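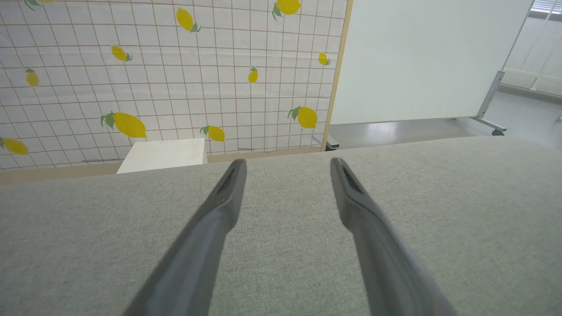
June, open day, notes written up same evening. Before I forget it all.

Doors 9:30. First group from Vivodberg already in the corridor at 9:15, so no second dry run. Did one pick with the sponge block, fine, sent arm home, opened up.

Setup as run:
Gray cloth on the table, pulled tight. Lemon sheet up behind.
Gripper on the ribbed-slot fingers, not the flat ones.
Speed cap 16 percent for anything with visitors at the line. Haoran wanted more, I said after lunch. Didn't change it after lunch either.
Stop button on my side. Next time one on each side, I was trapped behind the bench every time somebody asked for a closer look.

Morning. Five groups, 93 people signed the sheet by the end of the day, plus the ones who walked past the sheet. Demo was meant to be eight minutes, ran more like fourteen with questions. Kids' group went over by a lot, they wanted it to pick up everything in their pockets. Bus card no (too thin, lies flat, fingers just slide over it). Eraser yes. Key ring yes on second go. Someone's hair clip, yes, and got a round of applause, so that's in the demo now.

Counts for the log, Haoran kept the tally: 90 pick attempts, 68 good. Bad ones mostly thin flat things, as above, and a run of four in a row before lunch that I think was the wrist offset. Fatos re-zeroed it and the run stopped. Not proof. Check the offset first thing tomorrow before blaming anything else.

Wrist camera view was up on the big screen the whole time and that's what people watched, hardly anyone looked at the arm itself. Worth knowing. Put the screen closer to the table so they can see both without turning round. Two people asked what the lemons are for. Told them a plain white background gives the camera nothing to hold on to and a busy one is a fairer test. They seemed happy with taht. Fatos gave a longer answer and lost half the group.

Fingers: tips close to a narrow gap at the top and open out lower down, so anything small wants to be gripped right at the slots. Visitors kept handing us things that were too wide. Make a little card with the max width drawn on it life size, people can hold their object against it. Cheaper than saying no forty times.

Prornorora people came at 2:40. Three of them, good questions, mostly about cycle time and what happens when it drops something. Showed them the recovery routine: drop, back off, look again, retry. Worked first time, then the second time it looked at the empty spot for a long while before giving up. Timeout is too long, on my list. They asked if it could run overnight with no one in the room. Said not yet. Haoran said "nearly", we should agree on one answer before Skirell come.

Shehu rep didn't show. Left a message at 4, no reply so far.

Problems:
- Cloth creeps toward the front after a lot of picks. Clips, or tape underneath. Had to stop twice to pull it back.
- Afternoon light from the windows. Picks got slower after 3, could be the glare, could be me being tired and placing things badly. Blinds down next time and compare.
- Whiteboard stood blank all day. Should have had the steps of the demo drawn on it so people waiting had something to read. Markers were in my drawer, of course.
- No water for us. Voice gone by 3.
- Sign for our room pointed at the stairs, Fatos turned it round at noon.

To do:
Re-zero wrist, log before and after (me)
Shorten timeout on the look-again step (Haoran)
Width card (Fatos)
Copy tally into the shared sheet, incl. object names where we have them
Write to Prornorora with the cycle times, they want numbers not a video
Find out who owns the blue eraser left on my desk

Arm parked and powered off 5:50. Cover not on, can't find it. Fatos thinks it went down with the coats.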